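Household Waste Sorting in Shared Student Housing
Project report, Module 8: Environment and Society
Prepared by Flora Kerr, Ruairi Leckie and Nermin Baysal
Supervisor: Noreen Keane

1. Background

The residences at Tresoria house students in shared flats, each with its own kitchen. Food waste, packaging and general rubbish are collected separately, but the housing office reported in May that much of the food waste was being refused by the contractor on account of contamination. The present project examined how residents sort their waste and whether clearer guidance at the point of disposal would improve the result.

Earlier work on the subject has mostly dealt with family homes. Shared flats differ in that no single person is responsible for the bins, and residents often arrive from places where the rules are different. The group therefore chose to study the kitchen as a shared space, with attention to the small caddy in which food scraps are kept before they are taken downstairs. 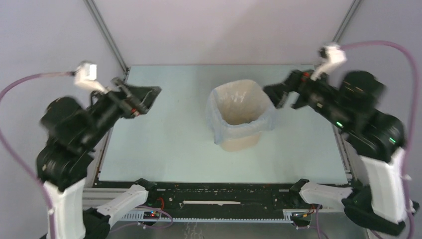

2. Method

Two residential blocks took part. Block A received a new printed guide, fixed to the inside of the cupboard door, and Block B continued with the existing leaflet. Waste was sorted by hand in the yard under the supervision of Rogério Honorato of the estates department. Each item was recorded as correctly or incorrectly placed. Bags which had split during collection were left out of the count.

A short questionnaire was also delivered to every flat. It asked who usually emptied the bins, how often this was done, and which items caused doubt. Answers were anonymous, and residents could decline to take part at any stage.

3. Results

In Block A, 1,726 items were recorded, and in Block B, 1,664. The share of misplaced items was lower in Block A for food waste and packaging. No clear difference was found for general rubbish. The items most often misplaced in both blocks were tea bags, greasy pizza boxes and yoghurt pots with the lid still attached.

The questionnaire showed that residents of both blocks were in favour of separate collection. Doubt was greatest over packaging made of more than one material. Several respondents wrote that they had never seen the existing leaflet.
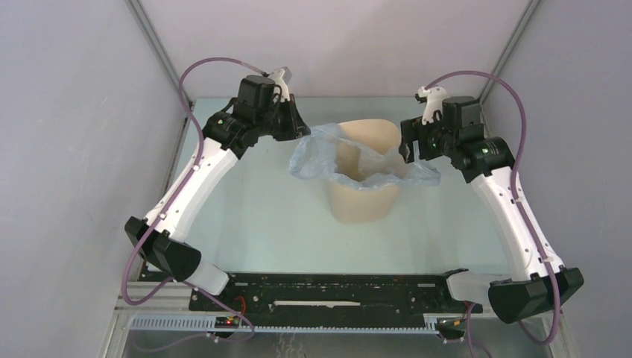 Liners were the subject of more written comments than any other item. Residents disliked cleaning an unlined caddy and used whatever bag was to hand, including carrier bags, which the contractor does not accept. A thin, see-through bag like the light blue one at the mouth of the beige bin lets the contents be checked before collection, but its colour tells the resident nothing about whether it may go in with food waste. The group found no mention of liners in the leaflet.

4. Limitations

The two blocks were not matched by year of study, and Block A has larger kitchens. The sorting was carried out in term time only. It is also possible that residents took more care once they knew that a study was under way.

5. Recommendations

The printed guide should be extended to all blocks before the next intake. It should state which liners are accepted and where they may be obtained. A further count should be made in the spring term, using the same record sheet, so that any lasting effect can be measured.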